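Home > News > Media releases

MEDIA RELEASE
7 August 2019

Do you need another pot on the bench? Macedo asks before it sells

Small kitchen appliances have a habit of being bought in a rush and shoved to the back of a cupboard by November. Macedo, the kitchenware shop and lending library, today opened a borrowing shelf for people who would like to find that out before they pay.

Members can take home an electric cooker, a kettle or a teapot for a fortnight. If they like it, they can order one. If they don't, they bring it back clean and owe nothing.

"I have sold these things for a long time and I don't believe half of what is printed on the boxes," said owner Luana Bittencourt. "Six functions on a dial sounds like a lot. Most people I talk to use two."

The shop asked 1053 members what they owned and how often they used it. Of those, 51 said they cooked with every setting on their multi-cooker. Bittencourt said she was surprised it was that many.
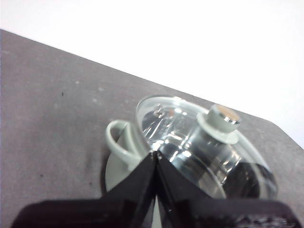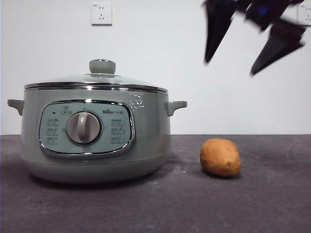

On the table: a clear teapot with a pale gray-green handle, and a sage-green Bear multi-cooker with a glass lid.

The colour is a sore point among staff. Soft greens are everywhere in kitchenware this year, and buyer Chia-hao Chiang does not think a nice shade is a reason to replace a pot that works.

"It looks good on the bench, I'll give it that," Chiang said. "Then you have to store it. Measure your cupboard first - with the lid on and the handles counted in."

He is no kinder about see-through teapots. They show how strong the tea is, he said, and they also show every stain you have been ignoring.

Cooking teacher Edileuza Barbosa will run free evening sessions for borrowers, using plain rice, soup and a stew. She has asked that each dish also be made in an ordinary saucepan, so people can taste the two side by side and make up their own minds.

The shelf starts with 100 items. Borrowing is open to all members, and a refundable deposit applies. Macedo will publish the return figures in November, including the names of the products that came back early.

Media contact: Cleiton Conceição, Macedo, extension 2238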